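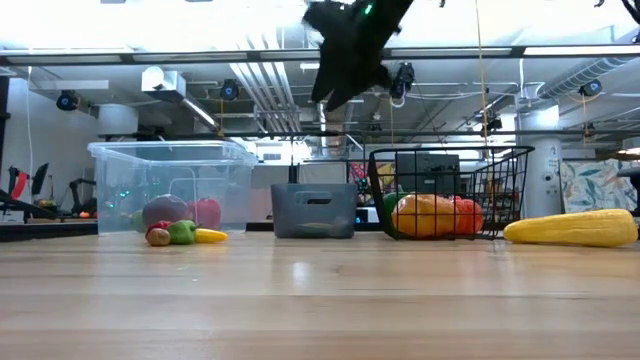 Peg Hollander
July 25, 2021

I have bought a lot of play food over the years, and most of it has been a letdown. The apples look like tennis balls, the banana snaps at the stem, and the corn is a smooth yellow stick with lines drawn on it. So when I say the Resska Market Produce set is the best I've owned, please know I arrived in a bad mood and had to be won over.

It took one kiwi. The kiwi is fuzzy! Brown and fuzzy, and the size you'd expect when you reach for one with your eyes shut. I must have spent ten minutes with it before I unpacked anything else.

What you get is 29 pieces, fruit and vegetables mixed, in a plain carton with a folded sheet inside. I ordered mine from Novulitz in December and paid $111, which made me wince a little, and I'll come back to that. It has been in use for seven months now in the playroom I help run in Cheetham, mostly by kids between two and six, plus the odd adult who sits down "just for a second" and is still sorting peppers when it's time to leave.

The peppers deserve a paragraph of their own. There's a big red bell pepper with a real gloss to it, a smaller red one, an orange-yellow one, a green one, a red chili, and a long yellow one that gets mistaken for a banana every single day. I love this about the set. Somebody at Resska understood that sorting gets interesting when things are almost alike. Ask a four-year-old to put all the peppers together and you'll get a wonderful argument over that yellow one, which goes in with the fruit, comes back out, gets compared with the banana and usually ends up in somebody's pocket.

Same story with the apples. Ours are green, one large and one small, and the small one is a lighter green. Good for "bigger than," good for "which one is the baby," good for just lining up. The round fruits roll, of course, so if your floor slopes (ours does, toward the radiator) you will be on your knees a fair amount.

The corn has kernels you can feel. I mention it because I've been burned before.
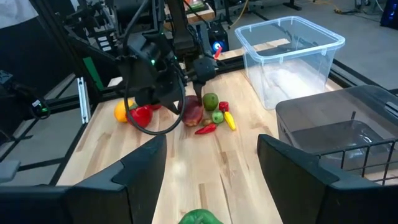
Color is where I think the set really shines. Reds especially: the tomato leans toward orange, the peppers are a clean bright red, and there's a dark reddish-maroon one that I call the plum and everyone else calls something different. I've heard mango, I've heard onion, and one little girl was firm that it was a potato that had been in the sun. The sheet that comes in the carton doesn't name the pieces, so the matter is open. If you're working on color words with a child who already has red, green and yellow, this is a lovely next step, and you won't need a worksheet to get there.

Now, containers. The set doesn't come with any, and I'd budget for a few, for the simple fact that putting things in and taking them out is most of the game. I've settled on a mix. The big clear bin with the thick rim is a Lerkuto, and it's the one I'd buy first. Kids can see what's in it through the side, so they don't dump the whole thing to find the one piece they want (they still dump it sometimes, let's be fair). A gray plastic basket with a handle cutout makes a good shopping basket and is easy to grab with one small hand. Then there's a black wire mesh basket, which looks like it belongs in a grocery store and gets fought over for exactly that reason. Peppers and tomatoes look terrific in it. Very small things are better off in the bin.

A word about very small things. The cherry and one or two others are little, and I keep those back when we have toddlers in the room. I wish Resska had bagged them separately in the carton. It would take them no effort and would save people like me from picking through the lot before opening time.

Other gripes? The shine on the glossy pieces shows fingerprints, and after a jammy morning it shows a good deal more than that. I wipe ours with a damp cloth and they come up fine. The kiwi is fussier. Fuzz holds crumbs, and I've gone at it with a dry toothbrush more than once. It's a bit less fuzzy than it was in December, though still the first thing new kids pick up.

And the price. $111 is a lot for pretend vegetables. You can get a tub of the usual stuff for a fraction of that, and if the food is going to live at the bottom of a toy chest with the train track on top, go ahead and buy the tub. But I've replaced the tub stuff over and over, and so far I've lost only one Resska piece, an orange, last seen going out the door in a doll stroller. Novulitz sold me a single replacement for $7, shipped in an envelope it barely fit in. Being able to buy one piece at a time is a big point in its favor, and I wish more toy sellers did it.

Try it on a plain tabletop first, with no rug and no play kitchen, and two baskets at most. Spread everything out and leave the kids to it. Ours made a store, then a soup, then a hospital for fruit, with the banana in intensive care.

Rating: 4 and a half out of 5. Half a point off for the unbagged cherry.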